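How does a lighthouse make its light reach so far?

If you have ever stayed near the sea, you may have lain in bed at night and watched a pale beam sweep slowly past the window, go away, and then come round again just when you had nearly forgotten it. That was a lighthouse doing its job. It is a very old job, and a rather clever one, so pull up a cushion and let's go through it slowly.

What is a lighthouse for?

Sailors need to know where they are. In the daytime they can look at the cliffs and the church towers, but at night the land is just a dark lump, and the rocks are darker still. A lighthouse says two things to a ship. The first is "I am here", and the second is "be careful near me". Long ago people simply lit big fires on top of hills. It worked fairly well on a dry night, but you can imagine what happened when it poured with rain, and somebody had to carry all that wood up the hill as well!

Later on people built towers, and burned candles or oil in them. The tower at Cledthorpe, which is the one we shall keep coming back to on this page, has 5 floors and a lamp room at the very top, with windows all the way round.

Why doesn't the light just spread out?

Try this at home with a grown-up. Switch off the lights in your bedroom and turn on a small torch with no cover over the bulb, or a little night light. The glow goes everywhere: up to the ceiling, down to the carpet, and all over your pyjamas. It is lovely and cosy, but most of that light would be no use to a ship at all, as there are no ships on the ceiling.

What a lighthouse needs is a way of gathering up all the light that is wandering off and sending it out to sea in one direction. People tried shiny mirrors behind the lamp first, and they helped. Then, about two hundred years ago, they began to use a special sort of glass lens.

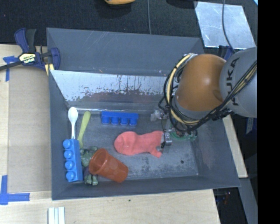 A lens is a piece of glass that bends light. You have one in a magnifying glass, and you have one in each eye too. The trouble is that a lens big enough for a lighthouse would be terribly thick and heavy if you made it the ordinary way, like a giant glass bun. So the lighthouse lens is made in rings, one inside another, each with its own slope. Every ring bends its share of the light so that it all comes out going the same way. The middle of the bun, where the glass would be fattest, is mostly left out, and the light hardly minds a bit.

The lens at Cledthorpe has 834 pieces of glass in it. If you stand next to it, it looks like an enormous glass beehive, and you can see yourself in it upside down in several places at once.

Why does it flash?

Here is a surprise: in many old lighthouses the lamp itself doesn't go on and off at all. It shines steadily the whole time, and the lens turns slowly round it. When the beam points at you, you see a flash. When it points at somebody else, you see the dark.

Each lighthouse has its own pattern. Cledthorpe gives a flash every 6 seconds, and the one across the bay at Trillen gives two quick ones and then a long wait. A sailor can count the seconds, look in a book or on a chart, and know which light it is.

Does anyone still live there?

Hardly ever now. Keepers used to live in the tower, trimming the lamp, polishing the glass and winding up the machinery that turned the lens. These days the lamps are electric and switch themselves on at dusk.

Words to know

Beam: a narrow line of light going in one direction.
Keeper: a person who looked after a lighthouse.
Lamp room: the glass room at the top of the tower.
Lens: a piece of glass, or something else you can see through, that bends light.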